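Stock Control for Small Shops
Handout 3: Counting and recording
Tutor: Halina Duda

Last session we looked at ordering. This one covers the count itself, and what to do when the count and the book disagree.

Terms
Book stock – what your records say you hold.
Physical stock – what is on the shelf.
Variance – physical stock minus book stock. A minus figure means goods are missing from the shelf or were never entered.

Worked case: Nevby
Nevby sells kitchen goods from one shop and a back store. The book showed 742 items in November. The count found 739, a variance of minus 3. Two of the missing items had been broken and thrown away without a note. The third was never traced.

Full count or rolling count?
A full count means closing the shop or starting early. A rolling count takes one section at a time, so trading carries on. Nevby has 139 product lines and now does a rolling count – the back store first, then the shop floor.
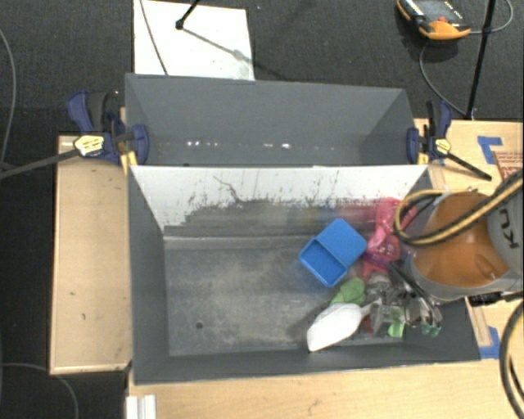

Count each place on its own sheet and add the sheets together afterwards. Write the figure down before you look at the book stock. If a second person checks, they should start from a blank sheet too.

For next time: read the Ramura case and work out the variance for each section.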